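How to Read a Quarterly Earnings Release Without Being Sold To

Search this site Enter keywords Go

Companies write their own earnings releases, and they write them the way you'd write your own job reference. Nothing in one has to be false for you to come away with the wrong idea.
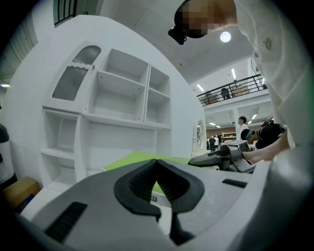

So start at the back. Scroll past the headline, the highlights and the quote from the chief executive until you reach the tables. Everything before them was put in order by someone paid to order it.

I'll use Soltirex's June quarter, mostly for the headline: "Record revenue of $43 million." Record compared with what? Most companies that grow at all set a record most quarters.

Step 1. Find the same quarter last year

Write down revenue for both. If the release compares against the previous quarter and skips last year, get suspicious. Soltirex did this, and the year-ago figure turned up in a column on the last page. It was also almost $43 million.

Step 2. Take out what they bought

Soltirex had picked up a smaller outfit called Broser during the year. Broser's sales now sit inside the total. Look for the words "organic" or "like-for-like". If you can't find either, search the notes for the name of the company that was bought. Subtract what it brought in. What's left of the record may be a decline.

Step 3. Go from "adjusted" back to profit

Somewhere there is a table that gets you from adjusted profit to the real kind. Read each line. Restructuring is the one I look at first. A company that has had "one-time" restructuring costs for 12 quarters running has a regular expense and should call it one.

Step 4. Check the cash

Find cash from operating activities. If profit went up and cash went down, look at receivables. Sometimes there's a decent explanation – a big customer who pays late, say. Sometimes there isn't, and the release won't bring it up.

Step 5. Now read the quote

"Our Skellness site positions us for the next phase" tells you they spent money in Skellness. Cross out "positions," "momentum" and "well placed" and see if a sentence is left.

Lorna Dalisay, who taught me to do this, used to give a release 100 points and take off ten for every number without a comparison beside it. The worst she ever marked was from Nwankwo, which boasted of 3429 customer sites and never said how many it had the year before. I think she was generous with that one.

Keep your notes. Next quarter, check which measures have quietly gone missing from the highlights, and look those up first.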